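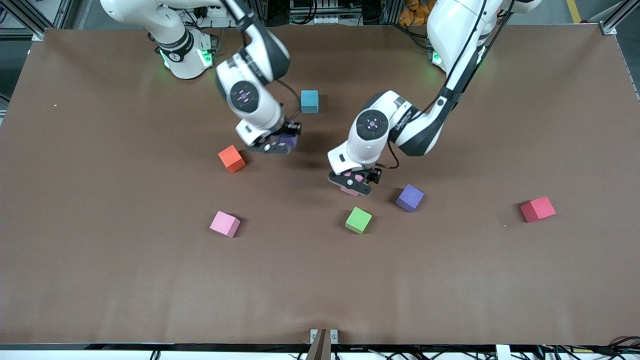 Zesico foam cubes on brown table paper. Orange, teal, green and red separate well on this background.

Zesico Foam Counting Cubes, 88-piece tub
Reviewed by Hedvika Hrubý

Verdict: Good color, good edges, acceptable size consistency, poor tub. Recommended for tabletop sorting and short stacks. Look elsewhere if you need cubes that interlock or that will stand up to regular washing.

What was tested

Two tubs, bought at retail in January from different sellers. Both were opened, mixed and used daily on a large table covered in smooth brown paper. The previous set on the same table was from Worness, and most of the comparisons below are to that one.

The cubes are plain foam, one solid color each, with no printing, dots or magnets. The mix includes red, orange, bright green, teal, purple and two pinks. The label gives the number of pieces but not the number of each color, and the tubs did not match each other. If your work depends on equal sets, sort and check before you start. I ended up one orange short of the layout I wanted and had to borrow from the second tub.

Color

This is the strongest part of the product. The color goes all the way through, so a nicked corner does not show a pale core. The Worness cubes were colored on the outside only and looked spotted once the corners went.

Orange is the color I expected to lose against brown paper, and it holds up. Teal and green are easy to tell apart under overhead light. Under a warm desk lamp they move closer together but stay distinct.

The two pinks are the weak spot. Side by side they are clearly different. With one at each end of the table, people sort them wrong. Elvira Cusi, who ran the sorting sessions with me, pulled the light pink out of the mix for anyone new to the task, and I now do the same. Purple can also read as darker than it is when it sits in shadow, though I have not seen anyone mistake it for another color.

Size and edges

I checked a handful from each tub with calipers, closing the jaws only until they touched. Foam compresses, and any reading taken with thumb pressure is worthless. Cubes from the same tub agreed closely. Between the two tubs there was a small difference, visible if you line up a row from each along a straightedge and not otherwise.

Cut quality is good. Most faces are flat and most corners are square. A few cubes had one face slightly out of true, and these show up quickly as the ones that lean in a stack. I set them aside for flat work. None had the loose crumbs along the edge that I was still finding from the Worness set months after it was opened.

Handling

Foam this light moves when the table is bumped or a sleeve passes over it. On bare laminate the cubes skate. On paper they stay put better, and a cube set down at an angle generally keeps that angle. They make almost no noise when dropped, a real advantage over wood in a shared room. Dropped cubes do bounce, and they tend to end up farther away than you first look.

Stacking is fine for low builds. Past that, the light weight works against you: there is nothing pressing the lower cubes into place, and small errors in the faces add up. Ye-seo Ji got taller stacks by rotating each cube until it found its best face. That works, but it is slow.

Squeezed between two fingers, a cube springs back with no mark. A hard pinch with a fingernail leaves a dent that fades partway overnight. I would keep them away from anyone who chews things, and from dogs.

Surface

Smooth brown paper is the best surface I have used with them. Mine is Gandale, the plain uncoated kind, taped under the table edge. It is matte enough to keep glare down, it can be written on, and it can be replaced when it gets dirty. Buckles are a problem. A cube sitting on a ridge will rock, and a cube next to one will end up leaning on it. Pull the paper tight from the center out before taping.

White paper was also tried. The light pink looked weaker on it and every scuff showed. I went back to brown.

Cleaning

A damp cloth takes off finger marks. Pencil comes off with a white eraser used lightly. Marker does not come off. I soaked a small batch in soapy water as a test; they came out clean but held water for a long time, and the surface felt slightly rougher after drying. Wiping is enough for normal use.

The tub

Thin plastic with a snap lid. The lid on one tub cracked at the corner in the first month and the other has gone soft and pops open when lifted by the rim. Everything now lives in a Sokol drawer insert, sorted by color — more work to put away, much less to set up.

For

Solid color throughout
Square corners, clean cut
Quiet
No crumbs so far

Against

Color split not stated on the label
Two pinks too close for beginners
Slight size difference between tubs
Weak lid

Notes on buying

The large school carton holds 2,000 pieces and comes in bags instead of tubs. I have not tested it. Normand Cloutier has one and reports the same pinks and the same cut quality, with more off-square pieces than I found. If you are buying more than one tub, order them together from one seller and compare a row from each before mixing. I mixed mine first, and separating them again took most of an afternoon.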